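Gripper swap, day two: Vasalari vs Bosman

Quick one tonight, kettle's on and I want to get this down before I forget which was which.

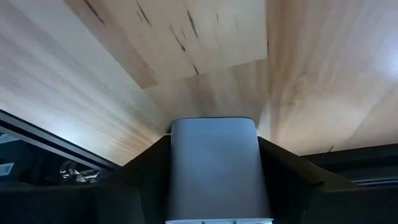
Filed under: Workshop / Arms and grippers

2019-12-27

So. Wrist camera is back on, grey finger in view, pale board to practise on. Good enough to start.

Had the Vasalari on the arm since August and got on with it fine, mostly. Grips hard. Slow to let go. The Bosman came in a padded bag with no manual, just a slip of paper with a web address that doesn't load. Bolted it up anyway. Wrong bolts first, then the right bolts.

First thing: weight. Vasalari is 491 grams on the kitchen scales, Bosman is nearly 201 lighter. You notice straight away. Arm stops quicker, less of that wobble at full stretch. I could turn the speed up a notch and leave it there.

Second thing: the view. I care about this more than I thought I would. Wood with a strong grain is a pain for the camera, dark streaks look like edges to my code and it goes chasing them. Glare doesnt help either. There's a white patch over on the right that washes the grain out. Moved the lamp twice after that, will try a bit of tracing paper over it tomorrow.

Test was the same for both. Pick up a peg, move it, put it down, 22 goes each. Vasalari dropped 3. Bosman dropped none but put a few of them down squint, so call it a draw on that one. I want a rubber pad on the tip before I run it again.

Controller is still the old Mistside box. Talks to the Vasalari happily. With the Bosman it loses the open position every time I power down, so I have to home it by hand. Annoying. Someone on the Vustska forum says its a setting, page and page of replies and not one says which setting.

For now the Bosman stays on. Lighter, quicker, cheaper to crash. If I was lifting anything heavy I'd go back to the other one without thinking twice.

Still to do: new cable clip, pad for the finger, proper cover for the lamp, find teh small hex key. Will post the numbers when the pad's on.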